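Prorthorpe : les clés USB oubliées seront désormais regroupées et triées dans un bac unique

Le service de la documentation de Prorthorpe met en place, à compter de septembre, une nouvelle procédure de collecte et de tri des clés USB laissées dans les salles de lecture, les bureaux partagés et les postes de consultation. La mesure concerne l'ensemble des usagers du bâtiment Felent ainsi que les agents de l'annexe de Skokcombe.

Le principe est simple : tout support retrouvé est déposé dans un bac blanc peu profond, placé sur la table de tri à proximité du classeur vert d'eau où sont conservés les papiers et les carnets.
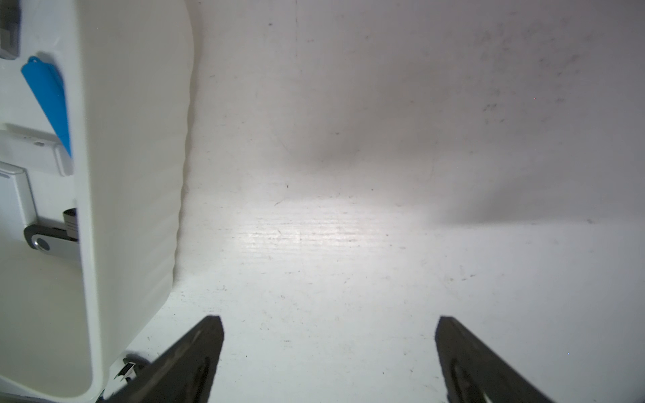
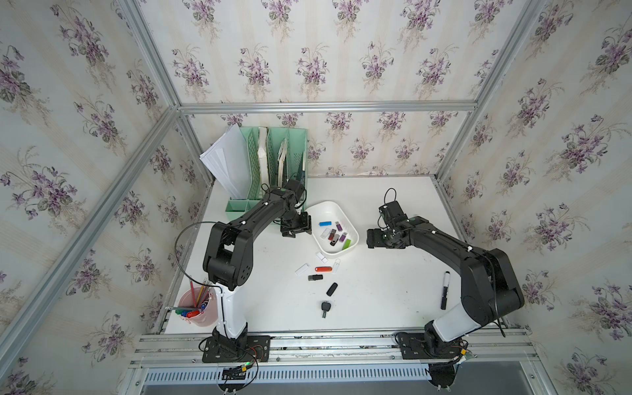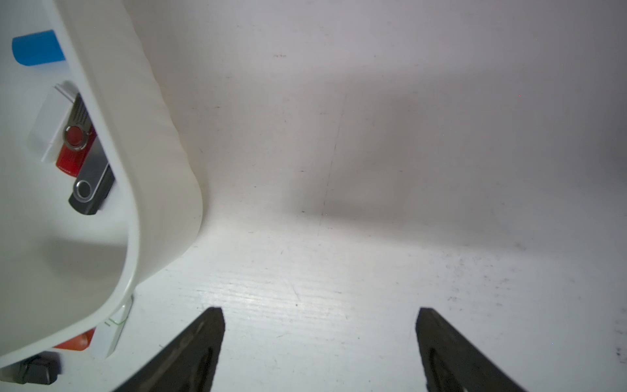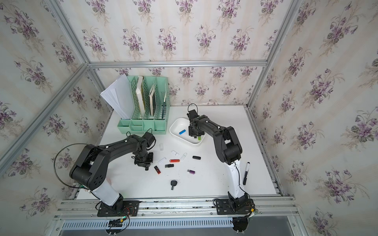 La table de tri et son bac blanc, vues générales et vues rapprochées.

Jusqu'à présent, les supports retrouvés étaient conservés à l'endroit même de leur découverte, dans un tiroir ou au guichet le plus proche. Un usager ayant perdu une clé devait donc s'adresser successivement à plusieurs points d'accueil, sans garantie d'obtenir une réponse. Les agents eux-mêmes ne disposaient d'aucune vue d'ensemble, et certaines clés sont restées plusieurs années au fond d'une boîte de fournitures avant d'être remises au service.

Le recensement conduit au printemps par Si-woo Heo, responsable de l'accueil du bâtiment Felent, a porté sur 200 supports répartis entre les différents guichets. Une partie d'entre eux a pu être restituée au vu d'une étiquette ou d'un nom inscrit sur la coque. Pour les autres, le service a retenu une présentation à plat, par modèle et par couleur, afin que les propriétaires puissent reconnaître leur bien du premier coup d'œil.

« La plupart des personnes qui se présentent ne connaissent ni la marque ni la capacité de leur clé. Elles savent en revanche qu'elle est bleue, ou violette, ou qu'elle possède un capuchon pivotant », indique Si-woo Heo. « Nous avons donc abandonné l'enregistrement par capacité, qui prenait du temps aux agents et n'aidait pas les usagers. »

Le choix du bac

Le service a comparé plusieurs contenants avant d'arrêter son choix. Les boîtes à compartiments, d'abord envisagées, obligeaient à décider d'avance du nombre de catégories et se révélaient peu pratiques pour les modèles les plus épais. Les pochettes individuelles, de leur côté, ralentissaient la consultation et masquaient en partie les objets. Le bac ouvert, à rebord relevé et angles arrondis, a été jugé préférable – il permet de voir l'ensemble du contenu sans manipulation et se nettoie facilement.

Le fond clair facilite par ailleurs le repérage des modèles de couleur sombre, difficiles à distinguer dans les anciens tiroirs. Les modèles blancs demandent davantage d'attention, et les agents sont invités à les placer à l'écart les uns des autres.

Le tri s'effectue sur la table elle-même. Les supports y sont d'abord posés, puis transférés un à un dans le bac après un contrôle visuel. Les objets d'une autre nature, en particulier les clés de voiture, parfois retrouvés avec les supports informatiques, n'ont pas vocation à rejoindre le bac. Ils sont remis au guichet principal, qui les enregistre selon la procédure générale des objets trouvés.

Aucun support n'est connecté à un poste du service, y compris lorsque l'usager en fait la demande afin de prouver qu'il en est propriétaire. Cette règle, déjà en vigueur, est rappelée à l'ensemble des agents. L'identification repose exclusivement sur l'aspect extérieur de l'objet, sur le lieu de la perte et sur la période indiquée par le demandeur.

Les documents papier

La réorganisation s'étend aux documents papier retrouvés dans les mêmes espaces. Feuilles volantes, chemises et carnets sont rangés verticalement dans le classeur à cases, à gauche de la table. Le service reconnaît que la case réservée aux feuilles volantes est la plus difficile à tenir : les liasses sans chemise s'y affaissent et finissent par pencher vers l'extérieur. Des chemises cartonnées seront mises à la disposition des agents dans le courant du trimestre, et les feuilles non réclamées seront regroupées par lieu de découverte.

Les carnets reliés, plus stables, resteront dans les cases voisines. Les petits compartiments de la rangée avant pourront recevoir les menus objets de bureau, à l'exclusion des clés USB, pour lesquelles le bac demeure le seul lieu de dépôt.

Modalités de retrait

Les usagers souhaitant récupérer une clé USB sont priés de se présenter à l'accueil du bâtiment Felent, munis d'une pièce d'identité. Un formulaire de deux pages leur est remis. Il comporte une description de l'objet, à remplir avant toute présentation du bac. Cette précaution vise à éviter les confusions entre supports de même modèle, fréquentes lorsque plusieurs clés ont été achetées par lot.

Lorsque la description concorde avec l'un des supports conservés, la restitution est immédiate et donne lieu à une signature. En cas de doute, notamment si deux personnes réclament un objet semblable, la clé est mise de côté et la demande est transmise au responsable de l'accueil. Une réponse est apportée dans un délai de 2 semaines.

Les personnes ne pouvant se déplacer peuvent mandater un tiers. Le mandataire devra présenter une autorisation écrite ainsi que la copie d'une pièce d'identité du propriétaire. Les envois postaux ne sont pas assurés par le service.

Pour l'annexe de Skokcombe, une navette interne achemine les objets trouvés vers Prorthorpe. Les usagers de l'annexe sont donc invités à attendre le passage de la navette avant de se présenter au guichet. Les agents de l'accueil peuvent leur confirmer l'arrivée des objets par téléphone, en matinée uniquement.

Conservation et destruction

Les supports non réclamés sont conservés jusqu'à la fin de l'année universitaire suivant leur découverte. Au-delà, ils sont confiés à l'atelier Ko, chargé de leur destruction matérielle. Aucune clé n'est réutilisée, donnée ou remise en circulation, quel que soit son état. Le marché conclu avec l'atelier permet le traitement de jusqu'à 1 000 supports par an, un volume qui couvre également les disques réformés par les services administratifs.

Nam-gil Nam, directeur de la documentation, souligne que la procédure répond en premier lieu à une préoccupation de confidentialité. « Une clé oubliée peut contenir un mémoire, un dossier médical ou des photographies de famille. Elle doit être conservée dans un lieu identifié, sous la responsabilité d'une équipe, et détruite correctement lorsque personne ne la réclame », précise-t-il.

Il rappelle également que les postes de consultation affichent, à la fermeture de session, un message invitant à retirer tout support externe. Ce message sera rendu plus visible et restera à l'écran jusqu'à validation par l'usager. Les agents chargés de la fermeture des salles procéderont en outre à une vérification systématique des ports accessibles en façade.

Le service recommande enfin aux usagers d'apposer sur leurs supports une étiquette portant leur nom ou une adresse électronique. Des étiquettes adhésives sont disponibles gratuitement à l'accueil – elles conviennent à la plupart des modèles, y compris aux clés à capuchon pivotant, à condition d'être collées sur le corps de la clé et non sur la partie métallique mobile.

Un premier bilan de la procédure sera présenté au conseil de la documentation à l'issue du semestre. Il portera sur le nombre de restitutions, sur les délais observés entre Skokcombe et Prorthorpe et sur l'éventuelle installation d'un second bac à l'annexe.

L'accueil du bâtiment Felent est ouvert de 9 heures à 17 h 30. Le retrait des objets trouvés s'effectue jusqu'à 17 heures.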